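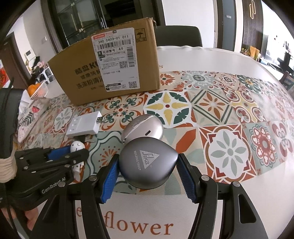
A Sika-branded gadget and a USB adapter on the table.

How to Polar Align a Small Mount Without Buying Another Gadget

January 22, 2022

Every winter the forums fill up with people asking which polar alignment camera to get, and every winter they are told to get one. I have tried two of them. They work. I'm still not convinced that most people shooting with a short lens or a small refractor need one, and I'd like you to try the cheap way before you spend the money.

I use a Kasmont equatorial mount on a steel tripod, a small Brollow refractor and a camera I bought used. If your mount is something else, the knobs will be in different places and the rest is the same. These steps are for the northern half of the world.

What you need

A mount with altitude and azimuth knobs that turn smoothly, a level, a red flashlight, and free drift software or just an eyepiece with crosshairs. A phone compass is fine for finding north to begin with, but keep it well away from the tripod. Mine is off by several degrees next to steel, and it shows the wrong number with great confidence.

Step 1. Set up the tripod

Put the tripod on firm ground with one leg pointing north. Keep the legs short. Level it until the bubble is near the middle and then stop. You will read that a mount has to be perfectly level to track well. It doesn't. What matters is where the polar axis points. A level base just keeps the altitude and azimuth knobs from fighting each other while you adjust.

Step 2. Load everything first

Scope, camera, dew heater, cables, counterweight. All of it goes on and gets balanced before you touch the alignment knobs. If you align a bare mount and then hang the gear on it, you'll be doing this twice.

Step 3. Get Polaris in the polar scope

Set the altitude scale to your latitude and turn the whole tripod until Polaris is somewhere in view. Don't trust the scale. Mine reads 3 degrees too high and always has. Use a polar clock app to see where Polaris should sit on the ring, then put it there with the knobs only. From this point on, leave the tripod legs alone.

Some polar scopes come from the factory badly centered. To check, put a distant chimney or antenna on the crosshairs in daylight and turn the right ascension axis half a turn. If the target wanders off, adjust the little screws until it wanders half as much, recenter with the knobs, and repeat.

For a wide lens and exposures under a minute, you could quit here. Plenty of people selling things would rather you didn't.

Step 4. Drift for azimuth

Point at a star near the meridian and close to the celestial equator. Turn tracking on. Line the crosshairs up with the north-south and east-west directions and watch for north or south drift only. Ignore east and west, as that is the gears.

If the star drifts south, the axis is pointing too far east. If it drifts north, it is too far west. Turn the azimuth knobs a little, recenter the star, and watch again. Give it five minutes before you decide anything. On a bad night the star jumps around so much that a short test tells you nothing.

Step 5. Drift for altitude

Pick a star low in the east, still near the equator, but high enough to be out of the worst murk. If it drifts south, the axis is too low. If it drifts north, too high. If you only have a view to the west, swap those two.

When altitude is good, go back and check azimuth once more. Tightening the bolts moves things, whatever the manual says.

Step 6. Take a real picture

Take one exposure at the length you plan to use and zoom in on the corners. Round stars mean you're finished. Keep chasing a smaller number if you like, but your picture won't know.

If the stars are streaked, don't blame alignment right away. Look at balance, a dragging cable, wind, and the gears. Take several frames in a row. Alignment error creeps steadily in one direction. Gear error swings back and forth, and my mount takes 8 minutes to go through the whole cycle. Two frames can fool you either way.

What about the Soler unit?

I get asked. It's quick, and if you drive to a dark site and tear down every night, quick is worth something. My objection is to the idea that it fixes a loose tripod or sticky knobs. It just measures them more precisely. Drift alignment takes me most of half an hour and I can think of nicer ways to stand in the cold, but it costs nothing and it tests the mount with the load that's really on it.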